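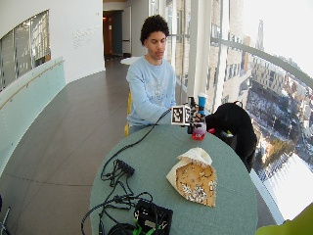

A blue cup, a red bottle and a patterned cube on the round table.

Writing for Games, Handout 3: How a Game Gets Announced

Annick Sutherland
August 2018

Welcome back, everyone! Last week we ran over (my fault, I got carried away with box art), so please read this handout before class and we can get straight into the discussion. It covers the stretch between a studio deciding to make a game and the public finding out what it is called, which can be a surprisingly long time.

The teaser

A teaser gives people a mood and very little else. Our running case is Hellolon, the underwater horror game from Bruvis. The first teaser was a black screen, the sound of a hull creaking, and a line of what looked like random letters. Players had the letters worked out by the next morning - they were a depth reading, 442 meters - and the forum thread about it grew to about 960 replies before the studio had said a single word. I still think it's a lovely piece of work, and I'd like you to notice how cheap it must have been.

When you watch it, keep a pencil handy and write down what you know at the end that you didn't know at the start. Most of you will have a very short list. Now write down what you want to know. That second list is the one the marketing team cares about!

The reveal

The reveal has to pay back some of that curiosity. You need the title, the kind of game it is, and usually where people can play it. Hellolon did this in a trailer that runs a little long for my taste, though the shot of the diver's lamp going out is worth waiting for.

Compare it with Callura, the farming game, which skipped the teaser and went straight to ten minutes of somebody playing it and chatting away. A quiet, friendly game probably didn't need a puzzle in front of it, and I suspect a puzzle would have brought in the wrong crowd.

Leaks

Sometimes the news gets out early. A store page goes live too soon, or a patch for an older game carries a stray icon. Studios can stay silent, confirm it, or make a joke of it, and we'll talk through how each one reads to fans. Please be careful with the word "leak" in your own writing, though. If a studio hid the clue on purpose, call it a teaser, and if you can't tell, say so.

For next class

Read chapter 5 of Maillard, skipping the part on print magazines unless you're curious (it's rather charming). Then write a teaser for a game you already know well, without using its title or any character names. One page is plenty. Bring two copies, one to swap and one for me. Final projects are due in October, so start thinking about a partner.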